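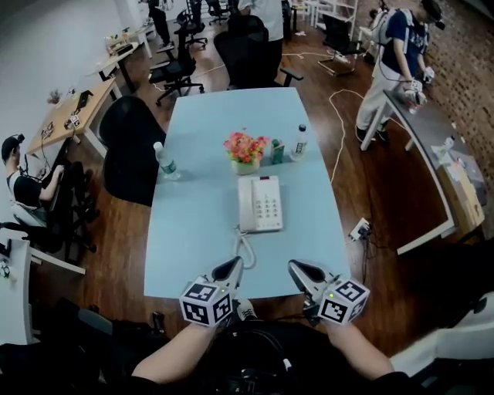 The telephone at the blue table, second floor, Evitz building.

MEMORANDUM OF THE EQUIPMENT OFFICE
Sat 4 May

The Office has reviewed the request for 30 additional pairs of hand-held grippers and finds it in good order, with one exception. The requesting party has entered the telephone under Capital Equipment, at a value of 2,239, and has declined to revise the entry.

The Office recalls that the telephone was purchased from Flostby for 392, cord included. The requesting party replies that this was its price before the grippers learned to lift the handset. Since then, it is submitted, the telephone has become an instructor, and instructors are not priced by the pound. 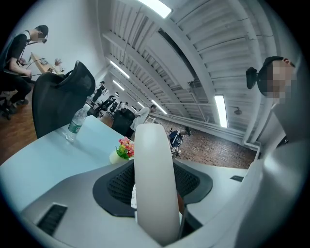

The Office then turned to the matter of the flowers. Sakamoto quoted for 3 replacement pots in October, and the quotation has lapsed. The requesting party asks that the present pot be retained for the life of the project. It is further asked that no one move it between sessions, as the machines at Gostevora now look for it on arrival – a claim the Office is not equipped to audit.

The request for grippers is approved. Chairs are deferred to the next budget.

On the telephone, the Office was prepared to refuse. At ten minutes past four, however, it rang in this office, on a line that was never connected, and the caller asked politely when a decision might be expected. The figure of 2,239 is allowed to stand. Depreciation will be discussed with the telephone directly.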